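Packing lunch the night before

I have gone back to taking a packed lunch to work. The sandwich place near the office, Hiebert, put its prices up again in January 2020, and when I went through my bank statements I found I had spent 586 on lunches since the spring before. Some of those I don't even remember eating.

The first week went badly. I tried to do everything in the morning, with the kettle on and my shoes half tied, and twice I left the food on the side and bought lunch anyway. So now I do it after supper, once the plates are cleared and before I sit down. It takes 13 minutes if the rice is already cooked.

What goes in is not very interesting. Rice or cold pasta, whatever veg was left over, and an egg or a bit of chicken. I fry the egg flat and cut it into strips, which keeps better than a boiled one. Anything with sauce goes in a jar of its own - I had a bad afternoon with a leaking curry on the Varkberg bus and I still can't get the smell out of that bag.

The box matters more than I expected. My old one had a push-on lid that lifted if you looked at it. I wanted one with a latch at each end, and I close both with two hands, one side and then the other, pressing down in the middle first. If one side goes down on its own the lid tends to sit crooked.

I also keep everything for the job in one spot now, with a cloth folded on a tray and the spatula on top, so I am not opening drawers at nine at night.

Next I want to sort out breakfast. I have oats, a bag of raisins and no plan yet, but I'll start with something cold that can sit in the fridge overnight.
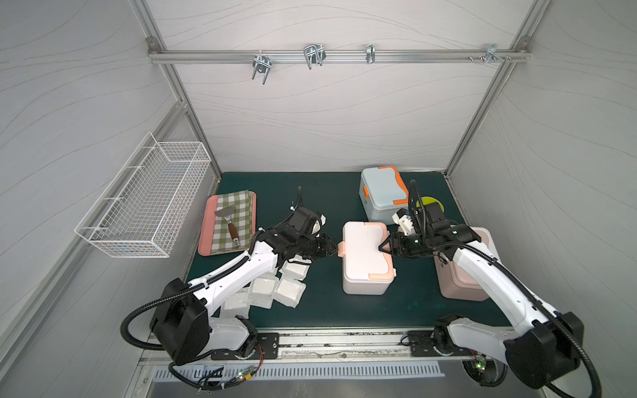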